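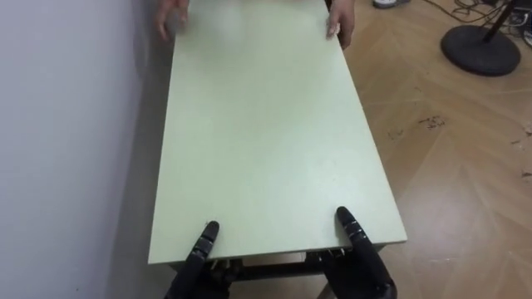
A pale green panel with a smooth, matt surface.

Claveck community workshop to reopen in January with longer hours and a new tool library

The Claveck Workshop will reopen to members in January after a refit of its ground floor, the charity that runs it has announced. The building on Dow Street will have more bench space, a separate finishing room and a tool library open to anyone who lives in the town.

The refit was carried out by Gridura, a joinery and fit-out firm based in Gedarden, over 12 weeks. Most of the old partition walls have been taken out and the wiring has been replaced throughout. The side entrance on Mill Lane now has a ramp and a wider door.

The workshop has 333 members, who use it for furniture repair, picture framing, upholstery and general woodwork. Until now it has closed at 5pm, and many people in full-time work have only been able to come at weekends. From January it will stay open until 9pm on two evenings a week.

Kirsty Gourlay, manager of the Claveck Workshop, said: "Evening opening is what members have asked us for more than anything else. The old wiring meant we could not run the extraction and the heating together, so winter evenings were out of the question. We can do both now, and we are looking forward to getting people back in."

The tool library will lend hand tools, sanders, clamps and decorating equipment for up to seven days at a time. Borrowers do not need to be workshop members but will need to show proof of address when they register. There is no charge for hand tools. Power tools carry a small fee, and first-time borrowers will be shown how to use them safely before taking them home.

Short courses will start again in the spring. The first will cover chair seat weaving, sharpening and basic upholstery, with places offered to existing members before general booking opens.

Murdo Aitken, site manager for Gridura, said: "It is an old building and the floor was further out of level than the survey showed, so that took extra time at the start. The front room still has its original boards - we lifted them, repaired the joists and put them back."

Membership fees will stay the same for the coming year. Anyone whose membership ran out while the workshop was closed can renew at the front desk without paying the joining fee again.

Donations of good-quality hand tools are welcome once the building is open. The workshop cannot accept petrol-driven equipment or mains tools without a plug.

ENDS

Notes to editors

The Claveck Workshop is a registered charity. Interviews and visits before reopening can be arranged with Kirsty Gourlay through the workshop office.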